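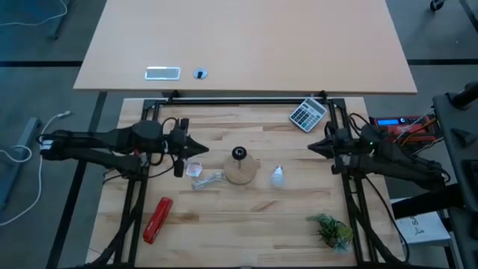 Matwood Bench Cell Practice Kit

The Matwood kit is a set of written rules, bench labels and check cards for two-arm tabletop cells handling small household goods. It was drawn up by Brândușa Surdu for shops that run several cells in one room and want the same working habits at each of them.

What is in the kit
Rule book, 46 pages, spiral bound
43 bench labels, matte, removable
8 check cards, one side each
Wall sheet for the cell entrance

What the rules cover
Each cell gets a marked reach line. Personal items, bags and loose packaging stay outside it while the arms are powered. Cables are tied back or routed under the work surface — a coil left beside a fixture counts as an open item on the check card. Glass and bulbs have their own page, with grip force set by the site and written on the card before the first run.

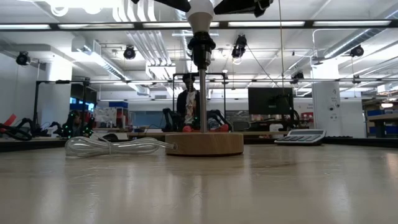
Section 4 deals with tall, narrow parts. A part with a disk base is held near the top, kept vertical, and set down with the full base on the table before the fingers open. Anyone working at the next cell stays on their own side of the walkway. Speed limits near people follow your site's risk assessment; the kit does not replace one. 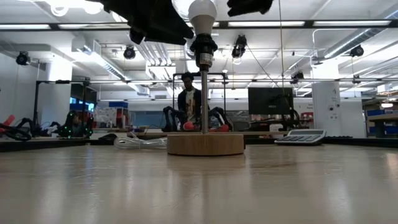
Lamp with bulb fitted, standing on the tabletop between the gripper fingers.

Ordering
Item 271. The current edition is dated 21/08/2020 and replaces the Grerneck edition, which we no longer stock. Labels for Dokness frames are sold separately. Crăciun check cards fit the same holder. Orders of more than 8 kits ship in about a week. A Spanish rule book is due in September.

Returns are accepted on unopened kits only. Replacement check cards can be ordered without the book.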